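Sewers and pattern testers wanted -- Clelard, paid, part time

Inora is a small sportswear label. We make polos, running tees and a couple of team shirts, all out of one workroom on Dissanayake Street. Orders went up over the summer and we're behind. Need help from November on.

What we need

Two sewers, 28 hours a week each. Knits mostly. You should be ok on an overlocker and a coverstitch, and able to set a collar without someone standing over you. Industrial machine experience is good, home machine experience is fine if you bring samples.

Also looking for home testers for the new polo pattern (the Oltau). Any size, any level past beginner. You get the pattern and fabric, you sew it up in three weeks, fill out the form, send photos. Flat fee of 199 per tester, paid when the form comes in. Keep the shirt.

Hours

Workroom is open 7 am to 6 pm. Pick your own shifts as long as they're four hours or longer. No nights. Lunch is on you but there's a kitchen, and coffee.

Pay

Sewers start at 580 a week, goes up after the first two months if we're both happy. Not piece rate -- we tried that and the work got sloppy. We have a run of 3,000 shirts due in spring so there will be plenty to do, some overtime if you want it.
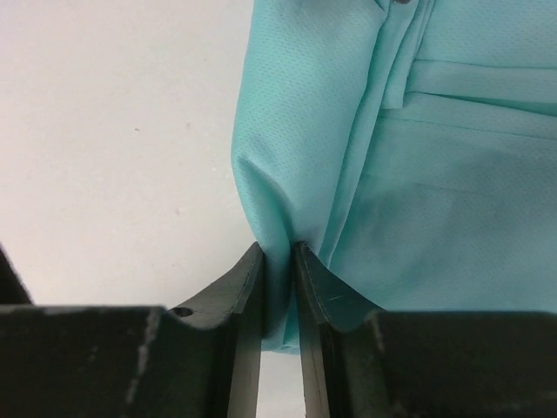

Testers, please be straight about your skill level on the form. We want a mix, and if the instructions for the placket lose you at step four thats exactly what we need to hear. Don't fix it quietly and move on. Write it down.

How to apply

Sewers: short note, where you've worked, when you could start. No cover letter needed. Bring two finished pieces to the interview, one with a neckline. Ask for Fathima Wickramasinghe at the front desk, mornings are best.

Testers: send your mesurements and a photo of something you made to Prasanna Wijesinghe through the contact page. Put OLTAU in the subject line or it gets lost.

Parking is in back, the front spots belong to the dentist.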